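July, bench notes, natural dye side project (page 3 of the madder saga)

Started the second madder vat at 7 a.m. so the heat would be out of the room by lunch. It was not out of the room by lunch.

**Where we left off.** The first batch of Udville wool came out the color of canned salmon. Tariq Bhutto called it "a valid outcome." I had been promised brick red by a pamphlet, and I have since moved the pamphlet to the shelf with the other liars.

**Changes for vat 2**

- Same wool, scoured twice. The first scour water looked like gravy, so the earlier skeins were probably wearing most of their sheep.
- Alum mordant, left overnight with the lid on.
- Rainwater for half the skeins, tap for the other half. Our tap water is hard enough to skate on and madder is supposed to like that.
- Chalk added to the rainwater pot only. I wrote "CHALK" on the lid in wax pencil, then swapped the lids at some point. See below.

**Temperature.** Held at 76 C by the Pemton probe, which I trust, and somewhere well north of that by the old dial thermometer, which has opinions. Everyone agrees that madder goes brown if you cook it too hard. They do not agree on what too hard is. Kept the probe in the pot and put the dial in a drawer.

**The lid business.** At the second stir I noticed the pot marked CHALK was sitting on the tap water burner. Either I moved the lid or I chalked the wrong pot. Tasting was proposed and declined. I've relabeled them East and West, after the walls they're nearer to, and will pretend this was a blind trial.

**Results so far.** East is a decent red with some orange in it. West is darker and a little dull, like a barn that has seen a few winters. Both beat salmon. Pulled 3 skeins from each and left the rest in to cool overnight, against Tariq's advice. He says the extra hours only buy you brown. We have a sandwich riding on it.

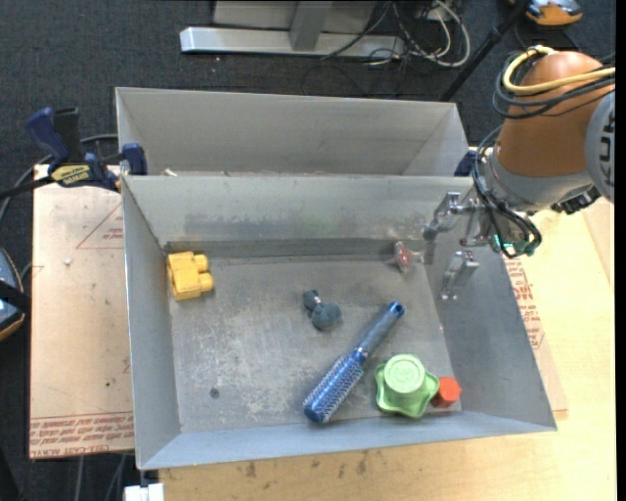
Lightfastness is next, and the old shade card is useless for it. It was printed by Memon in a year when every color had to be named after a fruit. I want plain references I can hold a faded sample against without arguing about apricots. Bright yellow is easy, the plastic block will do for that, and the blue hairbrush covers the other end if indigo ever gets its turn. Red remains the problem, as it has been since page 1.

Window strips: 5 per skein, half of each covered with foil, taped to the south window. Zorar tape this time. The last stuff let go in the sun and I found my samples behind the radiator, where they had kept their color beautifully.

To do: rinse the overnight skeins, buy more alum, find out who has been using the good ladle for soup.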